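Home Features Matches Clubs Archive Subscribe

The Long Wait for a Wicket at Plornholm

I went to watch four innings of indoor cricket in the middle of winter and came home with a scorebook, a sore back and a new favorite team.
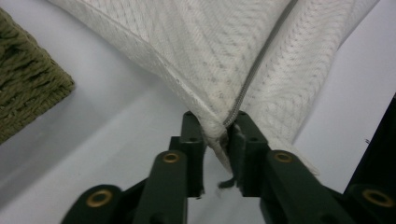
A league that starts when the grass is frozen

The Kulivico Winter League began in January, and I had managed to ignore it for years. I like my cricket outdoors, with a folding chair and too many sandwiches. But a friend had a spare seat in the car, the kettle at home was broken, and off we went to Plornholm to see the home side play Gatti in a double-header.

If you've never seen the indoor game, it's quick. Each side bats for 14 overs, the nets are in play, and a ball that comes off the side wall can still get you caught. I spent the first ten minutes flinching. The noise in that hall! Every drive sounds like somebody dropping a wardrobe.

Gatti won the toss in the early game and batted, and they made a mess of it. Three run outs before the fifth over, all of them going for a second that was never there. Their captain stood in the middle with his hands on his hips for so long that the umpire had to move him along.

Spin, spin and more spin

Plornholm bowl slow. Really slow. Their left-armer floats it up there and you can see batters decide on a shot, change their minds and then decide again. He took 3 wickets for 14 runs, and two of those were people walking past the ball. I wrote "lovely" in the margin of my scorebook, then had to rub it out to fit in the next over.

The chase was never in doubt, so I went for a bacon roll and missed the winning hit. Typical.

The second game was the good one. Gatti sent out a different opening pair, who ran sensibly this time, and they put on 30 before anybody looked worried. Plornholm needed 28 from the last three overs and got them with one ball left – a scruffy little edge that dribbled into the back net while the whole hall yelled at the non-striker to run.

About those numbers

Gatti's fans had Stastance open on their phones all afternoon, and the app kept telling us who was likely to win. It had Gatti well ahead right up to that last over. A man behind me read it out loud after every ball, and I'd have paid good money for his battery to die (sorry, sir, if you're reading).

I do think Gatti will be fine. They field better than anyone I've seen in this league, and their wicketkeeper stands up to everything, even the quick stuff. They just need somebody to shout "no" a bit earlier when the ball goes to the near wall.

The return match is at Gatti's place on 14 February 2026. I've already bagged the front seat in the car, and I'm bringing my own roll.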